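How I make milky oats before work

I used to skip breakfast and then eat a whole sleeve of crackers by 10 a.m., so in January I started making oats on the stove. I'm hooked!

Put a small pot on low and tip in one mug of oats and two mugs of milk. Any mug will do, as long as you stick with the same one.
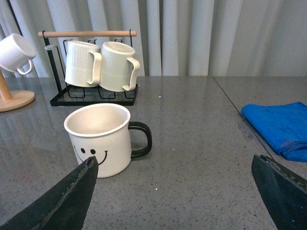
My smiley mug

Add a pinch of salt now - trust me on this. Stir slowly for 6 or 7 minutes and scrape the bottom as you go.

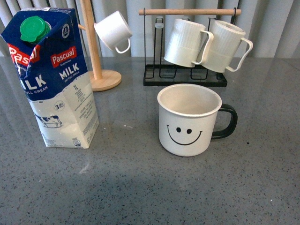
Ada Rinaldi

I like full cream milk, but my sister swears by half water and hers come out fine (a bit thin for me).

Take the pot off while it still looks too loose, put the lid on and go find your shoes. It thickens up a lot!
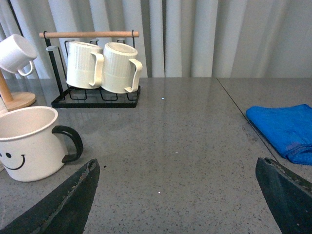 Mug rack on the counter

Top with brown sugar or a sliced banana, and soak the pot right away.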